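Drawing week two: one red block, one basket
Notes to go with the Dumevari evening class, September term

Right, bring your soft pencils, one red crayon or pencil and the Silus pad (the 11-sheet one is fine). We're keeping the subject very plain this week – a cube, a tan basket and a lot of white – and you'll be surprised how long it keeps you busy!

Start with the cube on its own. I want two reds from you before you draw a single outline: a lighter one for the top, a deeper one for the front.
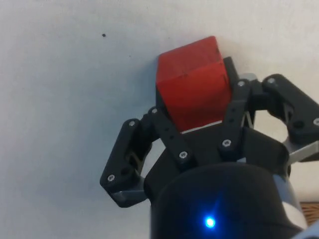 Fig. 1. Red cube against a pale wall. The top face leans slightly towards orange.

Do soften those edges. Everybody rules them dead straight the first time (I did it for years) and the thing ends up looking like a printed box.

Next, the basket. Don't draw every strand, please, you'll be there till midnight. Put in the thick rim as one long curve, then hint at the finer weave inside it. 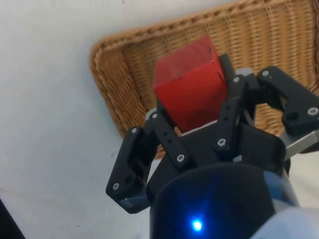
Once the rim sits right, leave it alone and go and have your tea. I mean it – more baskets are spoiled by fiddling than by anything else.

After the break we'll put the two together on the white cloth. Look at the sizes first, the cube is small and the basket is low with slightly flared sides. 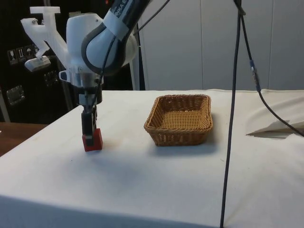

Watch the shadow under the front edge of the basket too, it's soft, so use the side of the pencil and a light hand.

Last job is a ten-minute study of the cube and its shadow, nothing else. 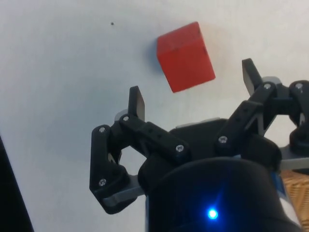

Fig. 4. Soft grey shadow to the left of the cube.

Homework is exercise 61 in the Tritix workbook, and do bring it even if it's gone wrong.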